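**Left gripper cable keeps snagging, two-arm bench cell**

**gverbeke** — Two-arm cell, white table, mug handling. The cable off the left gripper catches the table edge whenever the arm goes low and wide. I've re-dressed it twice. Last week it pulled the connector half out at cycle 872, and the arm carried on closing on nothing, very proud of itself. How much slack are you all leaving?

**hovland_e** — Less than you are, I'd bet. Clip it at the wrist and again at the forearm. 200 mm of free loop between clips and no more.

**karthik_l** — Disagree. 200 is fine until the wrist rolls all the way over, then you get to buy a cable. I leave 300 and route it up over the arm so it can't droop.

> I leave 300 and route it up over the arm

**hovland_e** — And then it hangs in front of the fingers, where the head camera gets to admire it.

**karthik_l** — Mine has been admiring it since October with no complaints.

**anouk.j** — Before anybody buys clips: jog the arm by hand to the worst pose, wrist at its limit, and dress the cable *there*. Everyone does it at home position because it looks tidy. Also check the connector screws. Ours were finger tight, courtesy of me.

**gverbeke** — Screws were loose, yes. Moving on. Do I have to redo the right side too? It hasn't snagged yet.

**anouk.j** — "Yet." Do both. Then run it slow with the mug, up to 9 cycles, and watch the cable instead of the mug.

**hovland_e** — Agree with that part. Still say 200.

**gverbeke** — Going with 250 to annoy everyone equally. Current routing, before I touch it:

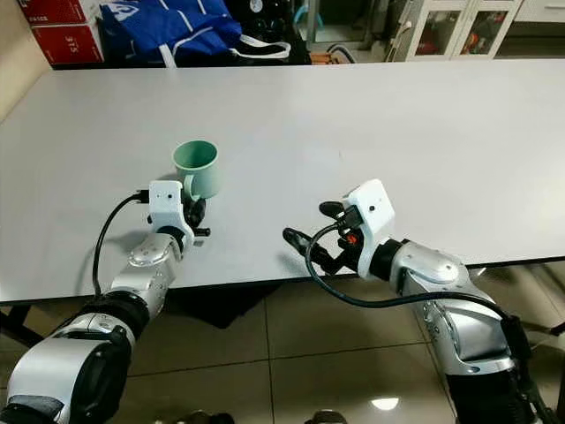 *Left gripper at the mug, cable looping down over the front edge of the table. Right one has its own loop by the fingers.*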